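Course notes, Unit 4: Collecting Demonstrations by Hand and by Remote Control
Revised July 1, 2023

Reading before the session: the Unit 3 notes on end-effector frames, and the calibration sheet for the Zou arm. Students who have not passed the arm safety check may do the hand-held exercises but not the remote control ones.

4.1 Terms

A demonstration is one recorded performance of a task, from a defined start state to a defined end state. An episode is the file that holds it. One demonstration gives one episode. If the operator stops halfway and begins again, that is two episodes, and the first is marked failed.

The observation is what the robot will have available when it runs the task alone: camera images, gripper opening, and in most setups the pose of the end effector. The action is what the robot will be told to do next. In these notes the action is always a target pose and a target jaw opening. Joint-level actions are covered in Unit 6.

A policy is a function from observations to actions. Training on demonstrations by matching the recorded actions is called behavior cloning. The quality of the policy is bounded by what the episodes contain, and most of this unit deals with the contents of the episodes.

4.2 Three ways to show a task

Kinesthetic teaching. The operator takes hold of the arm and moves it through the task. The joint encoders record the path directly and no conversion is needed. The operator's hands and body appear in the camera images, which they will not do at run time. Force applied by the operator also masks contact force at the wrist. The method works well for short paths with few contacts. It is poor for two-arm tasks, where one person has to guide two heavy mechanisms together.

Remote control. The operator moves a leader device, and the follower arm copies the motion. The images show only the robot, and every recorded motion is one the arm was able to execute. The costs are delay and loss of feel. In the course setup the Metgate station passes commands to the follower 60 times a second. Operators new to the station tend to move in short steps and wait for the arm to catch up. These pauses are recorded with everything else, and a cloned policy will reproduce them.

Hand-held grippers. The operator carries a gripper in each hand and does the task directly, with no arm present. The jaws are of the same shape as those on the robot. Position comes from cameras and from markers fixed to the gripper bodies. Collection is fast and can be done wherever the task is found. The drawback is that nothing prevents the operator from making a motion the arm cannot follow. Reach, joint limits and speed have to be checked afterward.

4.3 Marker tracking

A square fiducial marker is a black and white pattern of known size. Given a calibrated camera, the four corners of one marker are enough to solve for its pose. A single flat marker has two weaknesses. It disappears when turned away from the camera, and when seen nearly face-on its tilt is poorly determined, with two solutions that fit the corners almost equally well.

Mounting markers on the faces of a cube reduces both problems. More than one face is usually in view, and the corners of all visible faces are solved together as one rigid body. The transform from cube to jaw tip is fixed and is measured once per gripper. It must be measured again after any change to the mount.

Each gripper needs its own set of marker numbers. If the left and right cubes carry the same patterns, the solver has no means of telling them apart and the tracks will swap when the hands cross.

4.4 Worked case: locker doors

The locker task is used through the rest of the unit. The cabinet has doors of several sizes, with recessed pull handles and keyed locks. The operator is seated, uses two hand-held grippers, and wears a head camera. The task is to open one named door, place an item on the shelf, and close the door. 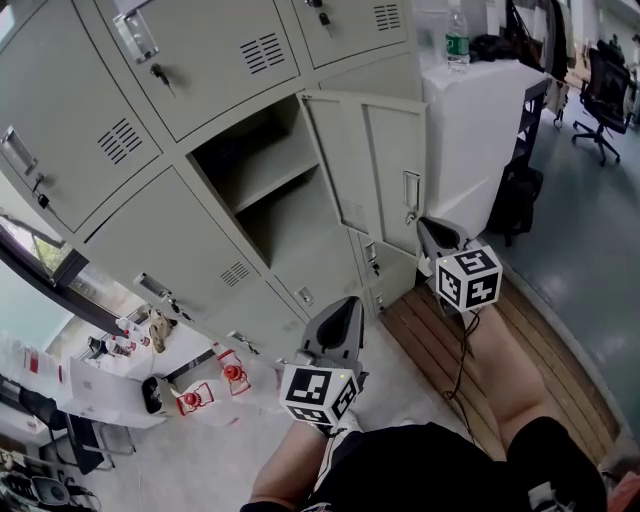 Figure 4.1. Locker task with the grippers at rest: one compartment open, marker cubes mounted on both grippers.

Three features of the task deserve attention when planning the recordings.

First, the handle is recessed. The jaw has to enter at a narrow range of angles, and small errors in the cube-to-tip transform show up here before they show up anywhere else. An error that is harmless when picking up a block will put the tip against the face of the door.

Second, a hinged door constrains the path. Once the handle is held, the tip must follow an arc about the hinge. A human wrist gives way without effort and the operator will not notice the constraint. A stiff arm following the same recorded poses with a small offset will load the hinge. The replay controller must be compliant across the arc, and the stiffness setting should be written in the session log.

Third, the doors look alike. If every episode uses the same door, the policy may learn a location in the room and ignore the cabinet. Vary the door between episodes, and vary the seat position as well.

A head camera moves with the operator. This gives a useful view of the hands but means that no fixed background can be assumed. Gripper poses solved in the head camera frame must be converted to a fixed frame before they are used as actions, or expressed relative to the gripper's own pose at the start of the action window. The course code does the second.

4.5 Recording procedure

Run the steps in order. The Fodum recorder will accept them in any order, but the converter will not.

1. Clean the lenses. Check that all marker faces are flat and free of scratches.
2. Start the recorder and enter the task name, operator code and gripper pair number.
3. Close both jaws fully, then open both fully. The converter reads the range of jaw opening from this motion.
4. Hold both grippers in view of the head camera and keep still for 2 seconds.
5. Bring the door and the item to the start state.
6. Press start. Perform the task at a steady working speed.
7. Return both grippers to the rest position and press stop.
8. Mark the episode good, failed or unsure. Do not delete failed episodes.
9. Reset the cabinet and change the door according to the session sheet.

Keep loose cables clear of the marker faces. A cable lying across a marker breaks the outline of the square and the detector will drop it.

The set for this unit is 100 good episodes per group. Groups may divide the recording between operators in any proportion, provided that the operator code is changed each time. An even split gives a more varied set and is preferred.

4.6 Common faults in episodes

Tracking gaps. The cube leaves the image, usually when the operator looks at the shelf while one hand is still on the door. Short gaps are filled by interpolation. Long ones are cut by the converter and the episode is rejected. Operators should keep the working hand in view, even when the motion could be done without looking.

Motion blur. Fast wrist turns smear the marker edges. Slow the turn or add light. Raising the camera gain will not help.

Clock offset. Jaw opening and images are stamped by different clocks. If the jaw appears to close before it reaches the handle, in every episode and by the same amount, the offset is wrong. Repeat step 3 and run the alignment script on that motion.

Extra knowledge. The operator acts on something the cameras do not record, for example the sound of a latch or the feel of a key against the jaw. The policy has no access to it. Where possible, change the technique so that the cue is visible.

Mixed strategies. One operator pulls the door with the right hand and another with the left. Both are valid. With few episodes, a policy that averages between them will do neither. Settle the choice within the group before recording.

4.7 Checking against the arm

Convert the episodes and load them into the Flululero viewer. The viewer places the two tracks over a model of the Zou arms and colors each segment by status: reachable, near a joint limit, or out of reach. Segments too fast for the arm are drawn with a broken line. Speed faults can be repaired by stretching the time axis, within limits. Reach faults cannot, and the episode should be excluded.

Move the base position in the viewer before giving up on a set. A base placed too close to the cabinet leaves no room for the door to swing, and the closing motion will be marked out of reach in almost every episode.

Only after this check should an episode be replayed on hardware. First replay is at reduced speed, with the cabinet removed and one student at the stop button.

4.8 Exercises

Record five episodes of the locker task with hand-held grippers and five by remote control. Plot the speed of the right gripper over time for one of each and mark the pauses. Explain which pauses belong to the task and which to the method.

Cover one face of one marker cube with plain paper and record again. Report the change in the number of images with a valid pose, and the change in pose noise while the gripper is held still.

Shift the cube-to-tip transform by 4 millimeters along the jaw axis in software and view the converted episodes. State at which point in the task the error would first cause contact.

Written answers and the session log are handed in together. The full episode set is due in September, before the start of Unit 5.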